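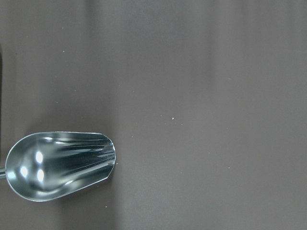
*Ticket 146, attachment A: the scoop*

**Raised by:** Eftychia Tsolakis
**Assigned to:** Sheena Aitken, purchasing
**Opened:** August 2019
**Category:** Equipment, other (there is no category for scoops, I looked)
**Priority:** Medium. I had it as High and the system sent me a warning.
**Status:** Part approved, see end

**Problem as reported**

Our order to Panasiuk for the drinks bench came back marked "insufficient justification". It was for five ice scoops, a set of gripper fingertips and a tray insert. The arms themselves went through last year with one signature and, as far as I can tell, no questions at all. I'm happy to justify a scoop. I would just like to know how much justification a scoop needs, so I can pace myself.

**Reply, S. Aitken**

The arms had their own budget line. The scoops are on consumables, and consumables over a certain amount get read by a person, who is me. Please tell me:

- why five
- why these and not the cheap ones from the catering supplier
- whether the fingertips are the same ones you asked for in March
- why any of it is urgent

**Reply, E. Tsolakis**

Taking those in order, more or less.

*Why five.* One in use, one spare for each arm, and a couple to be dropped. I could call those last ones contingency if it helps the form along.

*Why not the cheap ones.* We tried a cheap one from Clovby. The handle was flat and thin, and when the gripper closed on it the scoop slowly turned over and tipped the ice back where it came from. It did this every time, so as a test result it was excellent. The one in attachment A is polished metal with a round handle, which the fingers get on with much better. It's shiny enough to give the vision side some grief (glare inside the bowl, stripes down the walls) and a dull finish would be kinder. Panasiuk do a brushed version. It costs more. You'll have spotted that on the quote already.

*The fingertips.* Same ones. The March request was closed as "duplicate" of a request that was then closed as "superseded". I've not found what superseded it. If you do, please send me a copy, I'd like to frame it.

*Urgency.* The grant people want a costed plan for the next stage and I can't cost a bench I'm not allowed to equip. Bench photo attached for whoever signs this off.
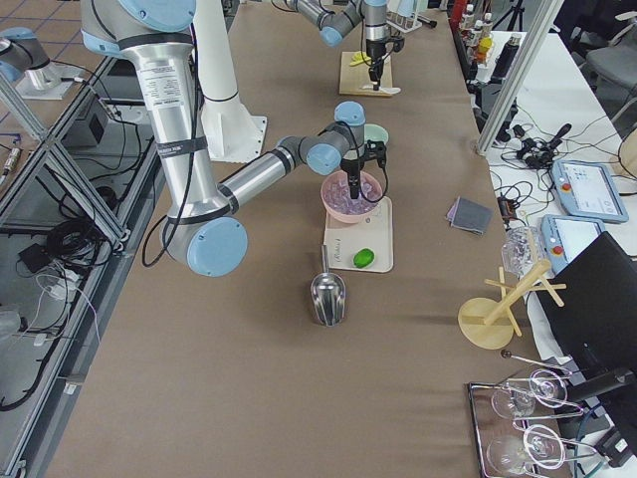 **Service Robotics Group / Drinks Bench**

Things on the bench the budget needs to know about:

The near arm has its gripper down in the pink bowl, in among the ice. The scoop is standing up in front of the tray, handle in the air. The tray insert on the order is meant to hold a scoop in that sort of position, at the same angle and in the same spot every time. At present its place is decided by whoever put it down last, and people are bad at this.

Glassware is clear stemmed glasses on a tray, plus the peg rack behind it. I've put replacement glasses in the plan under consumables. Please don't move them to capital. They won't last long enough to depreciate.

The fruit, ice and bottles have been going through petty cash. A lime is the only item in the entire project with no lead time.

**Reply, S. Aitken**

Thank you, that's clearer than the form was. Three follow-ups.

1. Could Prukden supply the fingertips? They're on the approved list and Panasiuk aren't.
2. Total for the order, with delivery, please. Your quote has it in one place and your form in another, and they don't agree.
3. Is ice a recurring cost? I ask because there's no line for ice.

**Reply, E. Tsolakis**

1. I rang Prukden. They make a fingertip that fits, but the pads are rated for dry handling only, and our bench is a bowl of ice with ambitions. They can do a coated one with a minimum order that would see us through to retirement.
2. Nearly £1000. The form is lower because it left off the delivery. The quote is right. Sorry.
3. Yes, recurring. We went round the building looking for an ice maker and the canteen won't share theirs. Clikon do a countertop model that would pay for itself if we keep going at the present rate. I left it out on the grounds that I was already in trouble over scoops.

**Reply, S. Aitken**

You're not in trouble. Put the ice maker in the next stage plan and give it its own line, with the Clikon quote attached. If it arrives later as a surprise it'll be sent back, by me.

Decision on this order:

| Item | Asked for | Outcome |
|---|---|---|
| Ice scoops, brushed | 5 | 2 approved, rest on hold |
| Fingertip set | 1 | Approved, Panasiuk, single-supplier form needed |
| Tray insert | 1 | Approved |
| Glasses | in plan | Stays in consumables |

The remaining scoops can be released when you've shown me how many you get through. A tally on the wall will do.

**Reply, E. Tsolakis**

Agreed. Single-supplier form is in your tray. Under "risk if not purchased" I've written that the ice falls out, and I'd be grateful if that could stand.

Tally sheet is up. It has a column for "dropped by robot" and a column for "dropped by staff". I expect to have to explain the second one.

**Still open**

- [x] Fingertip order sent to Panasiuk
- [x] Scoops and tray insert, same order
- [ ] Panasiuk set up as a supplier (with finance)
- [ ] Clikon quote for the ice maker (Eftychia)
- [ ] Find out what superseded the March request (Sheena, when quiet)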